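Flutilero Investor Room: Set-Up Guide
Section 4. Opening a funding round

Complete this section after the company profile has been approved. You will need your current cap table and your pitch deck as a PDF. Only the account owner can open a round.

1. Sign in and select Rounds, then New round.

2. Enter the round name. Investors see this name in every email, so leave out internal code words.

3. Enter the target amount and the minimum ticket. The minimum cannot be lowered once the first investor has signed.

4. Upload the cap table. The file may hold up to 322 rows. Merge option holders into one row if yours is longer.

Note: Figures in the deck are not checked against the cap table. Compare them yourself before going on. 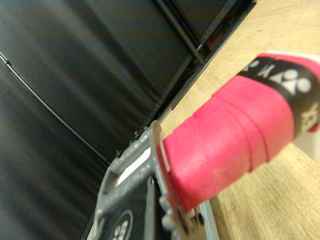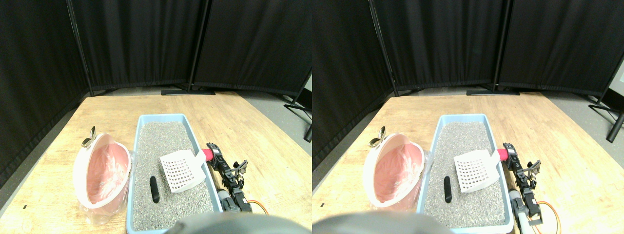
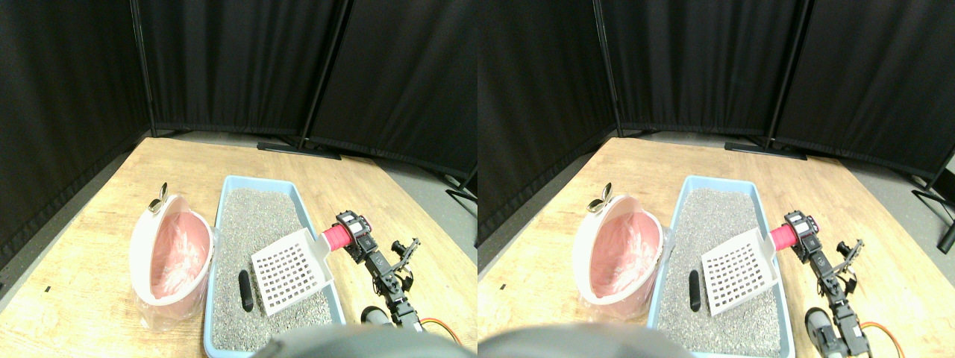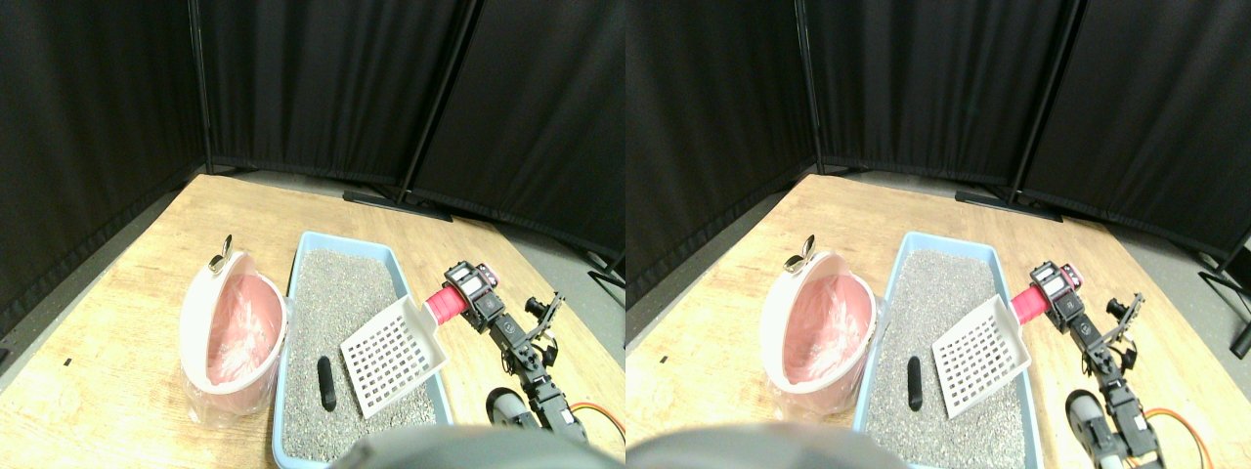
Page last changed: Fri 17 March, by Tineke Hermans

5. Under Access, add investors by email address. A round can have 50 invited investors, and up to 20 of them can be given download rights.

6. Choose a lead investor, or leave the field blank. With a lead set, the term sheet goes to that person first and to the others after 2 working days.

Caution: Removing an investor also deletes their questions and your replies. Export the Q&A log first.

7. Select Preview as investor and open each document once. A gray padlock means the file is still private.

8. Select Open round. Invitations go out almost immediately and cannot be recalled.

If your round was started before August in the old Femine workspace, do not create it again. Write to Geert Coppens at the Stitilbridge office, who will move it across with its signatures - the old links stop working on the day of the move.

Closing a round is covered in Section 5.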